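Chapter 5
Table Care: Glassware, Cloths and Small Storage

After reading this chapter, students should be able to:
Choose a suitable cloth for drying and polishing clear glass
Set out a work table before handling breakable items
Sort table linens and small articles into a divided organizer

Clear glass shows every mark left on it. Lint, fingerprints and hard-water spots that would pass unnoticed on a stoneware mug are plain to see on a drinking glass held up to a window. For this reason the Oltby course treats glass care as a subject of its own, separate from general dishwashing.

The work is done seated, at a table spread with a cloth. The covering softens the contact between glass and tabletop — a bare surface is hard on a rim. Cup, drying cloth and organizer should all be within reach before work begins. 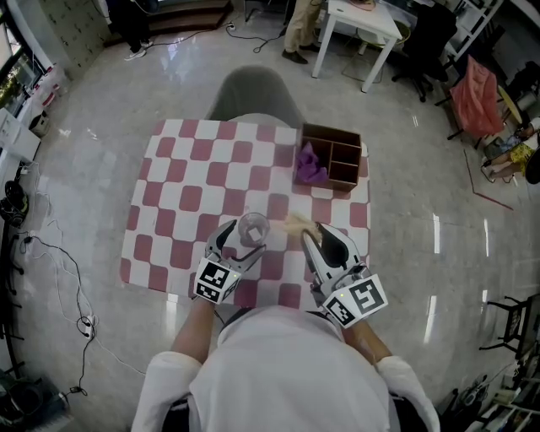

Cloths are kept by purpose. A cloth used for polishing is not used for spills, and each kind is assigned its own compartment in the organizer. Students at Flernby follow the same arrangement, with 32 cloths to a set. Section 5.1 begins with the selection of fabrics and the washing of new cloths before first use.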